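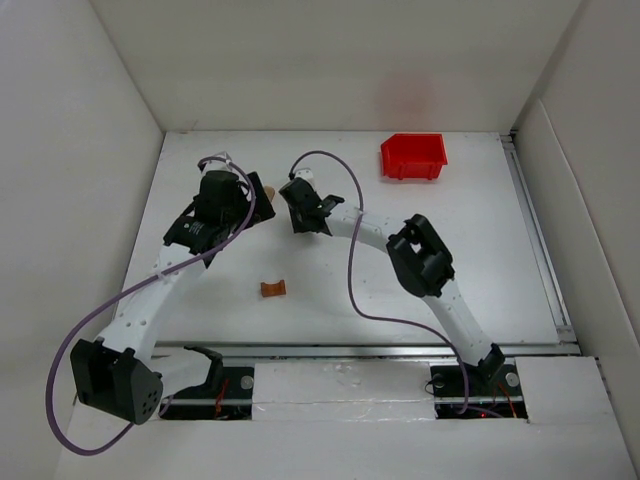
*The two-arm cell at Brunton, with the red bin at the back.*

**Floor news, Sun 27 November**

Quick one this time, Prerau order is eating everybody's week and I'm typing this between calls.

So the cell. Most of you at Brunton have walked past it by now, people from the Stiker building keep asking. Two arms, white box, sits at the end of the small parts line. It picks up small loose pieces and puts them in the bin. That's the job. It's on sorting for returns only, not new stock, and it stays that way till after the holidays at least.

What changes for people on the line:

- Returns sorting by hand drops to the mixed trays and anything bagged. Everything else goes to the cell first.
- Nobody is losing hours over this. Asked twice, got it in writing, copy is on the board by the time clock.
- 2 people per shift get trained to run it. First names are up already. If you want in, tell Rochelle Costigan before the end of the week, she has the list.
- Job grade for cell operators is still being worked out. Yes I know. It was supposed to be done in September.

Numbers, for those who like them. By hand a good sorter clears 400 pieces an hour on returns, more if the tray is all one kind. The cell is at 180. So no, it isn't fast. But it runs through lunch and through the shift change, and the wrist complaints on that station were the whole reason we asked for something in the first place. Sitting there pinching little parts all day is rough. Dana on second shift had a brace on for most of the summer.

Where it struggles: soft stuff. Foam pads, the squishy tan ones especially. Grips too hard or not enough, and then it just sort of waits. If it stops, you don't reach in. Hit the pause on the panel, wait for both arms to settle, then clear the table. Same goes for pieces lying out in the middle between the arms, leave them, it will usually come back for them on the next pass. Somebody went in with a ruler last week to nudge one along. Please don't.

Also please watch the purple cables. They need to swing free, so no clipboards, no gloves, no coffee anywhere inside the walls. Wiping down is fine at end of shift, dry cloth, power off.

Rochelle ran the first full week of it and I asked her how it went. She said the first couple days were boring, then annoying, then okay. Her words: "I thought I'd be babysitting. Mostly I'm fixing trays so it gets a decent shot at them. I move around a lot more than I used to, my back likes it." She also said the tray prep needs its own table becuase right now she's using the packing bench and packing is not thrilled. Table is on order.

The other thing that came up a lot at the meeting was breaks. Rule is the same as before. The cell running doesn't mean you have to stand next to it. If it pauses while you're on break it stays paused. Supervisors have been told this and if yours hasn't heard, send them to me.

Cokent is doing the maintenance visits, every 6 weeks, early morning. Line stays down untill they sign off. Start your shift on mixed trays those days.

Open questions I don't have answers to yet:

- second cell at Stiker, maybe, no date
- whether night shift gets an operator or it just sits off
- who orders spare bins

More than that next issue. Training sheet is in the blue folder at the lead's desk, read it even if you're not on the list. Parking lot gets repainted Thursday, move your cars to the back side by six.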